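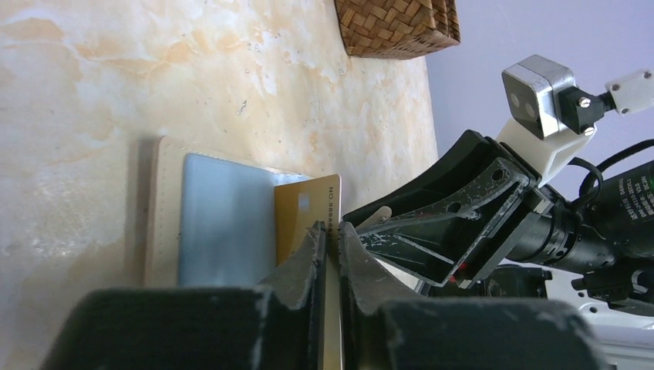
Leonie Kettler says two cards is plenty and anyone carrying more than that is carrying a filing cabinet. Easy for her. I had a wallet so fat it wouldn't close, and half of what was in it belonged to shops I haven't set foot in since we moved to Saltgate.

So, the great wallet clear-out, gallery page. Quick one, typing this between other things. Updated June 24, 2025.

Cream leather card holder, stitching along the border. Light blue card on the left, gold one on the right and overlapping it a little. Brown wicker basket at the back.

Gold card again: little pale chip up near the corner, dark number down the right edge starting NO and then a run of eights. Looks great against the cream. The blue is softer, bit of a gloss to it.

Marble pattern tabletop, beige with peachy veins. Lavender wall behind. Would not have picked those two together but I like it now.

What went, for those who asked

The Collen points card. 3,238 points on it, which sounds like a lot until you find out it buys a dish towel. Bought the dish towel. Card cut up.

Findik coffee stamps, four of them, none full. You can't combine them, I did ask. Kept the one with the most stamps and it lives in the car now.

Maurya library card, the old one. Expired in April. New one is on my phone so that's that.

Receipts. So many receipts. Most of them blank by now, the ink just goes. If you need one for a return take a picture of it the same day, dont wait like I did.

Gift card from a birthday, $5.57 left on it. Spent it on stamps and put in the rest in cash. Very satisfying.

Spare key. No idea what it opens. Still have it, in an envelope, marked "key".

Notes on the holder

Slim is the whole point. One pocket's worth and you stop. If I start shoving receipts behind the cards I'm right back where I was.

Leather is snug at first, give it a few weeks. Don't overstuff it to stretch it faster, did that to the last one and after that everything slid out on the bus.

Light leather shows denim dye. Keep it out of the back pocket of new jeans. Dry soft cloth for dust, barely damp for anything worse, and test on the inside first. No baby wipes!! Somebody always says baby wipes.

Coins go in a jar. The jar had $18.80 in it last time I bothered, mostly nickles.

Asked a couple of times: where do I keep the cards I use maybe twice a year? Envelope, desk drawer, list on the front of what's inside. Insurance, the pool, the hardware store one. Takes a minute to find them and I've needed exactly one so far.

Next up is the junk drawer in the kitchen. Batteries, takeout menus, at least one more mystery key. Will post when its done.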